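Small Towns & Road Trips | Reviews

Search this site Type and hit enter Search

Gezer Town Atlas, folding edition: my review after a summer of back roads

I bought the Gezer because my old road atlas finally lost its back cover, and because I am the kind of person who wants to know the population of a place before I stop there for pie. If you are not that kind of person you may want to skip this one!

So what is it? The Gezer is a paper map and a thick little booklet tucked into one sleeve. The map covers a region at a time (I got the one with Jistville on it, for family reasons) and the booklet gives every incorporated town its own entry, with population, elevation, land area, the county seat if it is one, which highways come through, and a line or two about how the place got its name. There's also an app called Itero that's supposed to go along with it. More on that further down, and I'm not going to be very nice.

The booklet first, because I love the booklet. It's the sort of thing you open to check one number and then you're reading about a town two counties over that moved itself a mile east to be near the railroad. Jistville gets half a page, which is more than I expected for a town of 1,424 people. It has the elevation (900 feet), the two creeks, the grain elevator, and the year the high school merged with the next one over. My neighbor Nurhan Akyol grew up there and she read the entry standing in my driveway and only found one thing to complain about, that they call the north side "the Flats" when everybody who lived there called it the Bottoms. I'd call that a pretty good score.

The writing is a little dry, I'll admit. Alois Pichler is credited as the editor and he clearly likes a semicolon. But I'd take dry over the chirpy stuff you get in tourist brochures, where every town with a stoplight is a hidden gem. If a town has lost half its people since the mines closed, the booklet says so and gives you the numbers.

The map itself is very good and slightly too big. Unfolded all the way it takes over the front seat, the dashboard and whoever is sitting next to you. I drove with Nevzat Polat for most of our long weekend and he ended up refolding it backward so only our corner showed, and the paper took that without complaint. The county roads are numbered properly, which my phone still can't manage, and the gravel ones are dashed so you know what you're in for. Unincorporated places get a hollow circle. Tiny thing, but I've driven to enough "towns" that were one mailbox and a culvert to appreciate it.

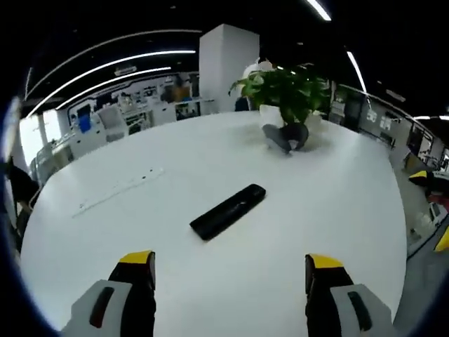 Where the Gezer falls down is the type size in the back index. I have decent eyes and I was squinting at the township names by 9 at night under a kitchen light. The index would really be happier as its own sheet. I do my route planning before a trip, and a big white round table like mine, with the potted plant pushed toward the back, is just about the minimum for getting the whole map open, and even then the corners want to hang over. If you only have a little desk, get used to working one fold at a time.

Now, Itero. You scan a code inside the sleeve and you're meant to get updated population figures and road closures for the towns in your booklet. I got the populations, all of them identical to the printed ones. I got no closures whatsoever, including for the bridge south of Jistville that had been shut long enough for weeds to come up through the barrier. It logged me out twice in one afternoon. Then it asked if I wanted Premum, the paid level, and the main thing Premum seems to add is the ability to save a list of towns. I have a pencil for that.

I did write to customer service about the bridge, and a very pleasant man named Henrique Seixas wrote back the next morning to say he'd passed it on. As of January the bridge was still open according to Itero.

Price: I paid 20 dollars for the map and booklet together, and I'd pay it again for the booklet alone. The sleeve is sturdy, though the flap is starting to curl where I keep shoving it into the door pocket. Eylül Kırmızıgül over at the library let me look through their older edition and hers has held up fine at the seams, only a bit soft at the creases.

Would I recommend it? Yes, if you like county roads and small print facts, and yes as a present for anybody who left a little town and still argues about it. Four stars from me. I've already ordered the next region west, and I'm leaving the app off my phone this time.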